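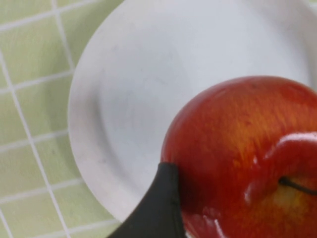
Red apple, white plate.

Times Tables Without Tears

Drilling the tables works better when somebody might win. These two games need a pencil and one mildly competitive child.

What you need
Squared paper, two dice, a pen each. Write the answers you want to practise on slips, 81 included.

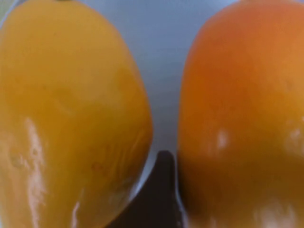
Game 1: Snatch
Spread the slips face up. Call out a sum, say nine times nine, and the first hand on the answer keeps it. Trim fingernails beforehand.

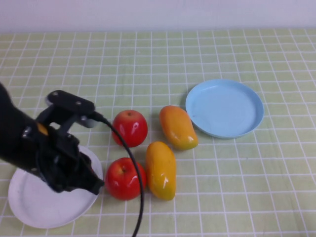 Ties go to the younger player, who will claim them anyway.

Game 2: Land Grab
Roll both dice and draw a rectangle that size on your paper — four by three, for instance — then write the total inside.

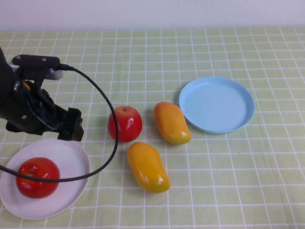 Most squares when the page is full wins. Out of squared paper? A tablecloth with a grid of thin white lines will do, with string for the borders. Keep the pens well away.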